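Clothing Swap Planning Meeting — July minutes

Minutes typed up by me again, so apologies in advance for the chattiness. We started at 6:30 p.m. in the upstairs room at Brinotby Hall and had a decent turnout, even with the rain and the parking lot being half dug up.

1. Last meeting's minutes

Approved with one fix. I had written that the shoe table was staying by the side door, and it was supposed to say the shoe table was moving away from the side door. Sorry! It goes under the windows, next to kids' coats.

2. Money

We have $315 in the account after paying for the hall. There's still $60 to come back to us from the deposit on the folding tables, and I said I'd call Mestel Rentals again and ask where it is. The bake table did better than the year before (lemon bars, every time) and we agreed to keep it in the same spot by the kitchen hatch.

Someone asked whether we should raise the door price. We talked about it for way too long and left it where it is. It came up that families with three or four kids already think twice, and I'm glad we didn't budge.

3. Hangers

This was the big one, and I knew it would be. We had 600 pieces of clothing come in for the spring swap and most of them ended up folded on tables, and by eleven in the morning the tables looked like somebody had emptied a dryer on them. Everybody agreed that things on a rail get taken home and things in a heap get picked over and left. So we want more on rails, and for that we need hangers we can get at quickly.

The ones we have are in the closet under the stairs, in whatever bag or bin was closest when we were packing up. I spent a good part of the last setup pulling them apart one at a time — you pick up one and five come with it, and then two of those drop on your foot. Three suggestions were made:

Thread them on a broom handle, all hooks facing the same way, and lay the whole thing in a long bin. I liked this a lot.

Bundle them by tens with a strip of cloth around the necks. Slower at packing up, but very easy to hand out to people at the rails.

Leave them on the rails and wheel the rails into storage as they are. Lovely idea, but the rails don't fit through the closet door. We measured. Twice!

We're going with the broom handle for the plain plastic ones and bundles for the clip ones, which snag on everything. I've offered to do the sorting before the next meeting, and anybody who wants to come over and untangle is very welcome. I will make iced tea.

We also voted to buy 100 more. Thakur Supply has plastic ones in a color close to what we've got. It was pointed out that matching doesn't matter one bit, and that's true, but I do think a rail looks nicer when it matches and I said so. Please don't bring wire ones from the dry cleaner this time. They bend under anything heavier than a blouse and we ended up recycling the whole lot.

4. Sizes and signs

The size dividers worked well for women's and not at all for kids', where everything drifted into the 4T section by lunchtime. We're going to give kids' its own rail with bigger signs, low enough for the kids to read them. I still have the leftover card from the Plulum fair and will cut it down. If you have a fat black marker that isn't dried out, bring it.

5. Leftovers

Same as before: good coats go to the shelter drive, worn-out stuff goes to textile recycling, and the rest gets boxed for the fall swap. Boxes need to be labeled on the side and the top. I opened one marked "misc" last month and it was curtains.

6. Any other business

The kettle at the hall has been replaced. The long mirror has a loose foot and should be leaned against the wall until it's fixed. We also need a second extension cord for the steamer, and I may have one in the garage.

To do before next time: me — call Mestel, order from Thakur, sort hangers, cut signs. Everybody else — ask at work and school for clean donations, sweaters especially, and find those markers. We wrapped up at 8:10 p.m., and the next meeting is in the same room at the same time. 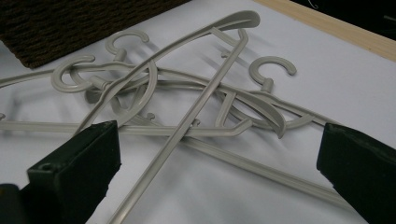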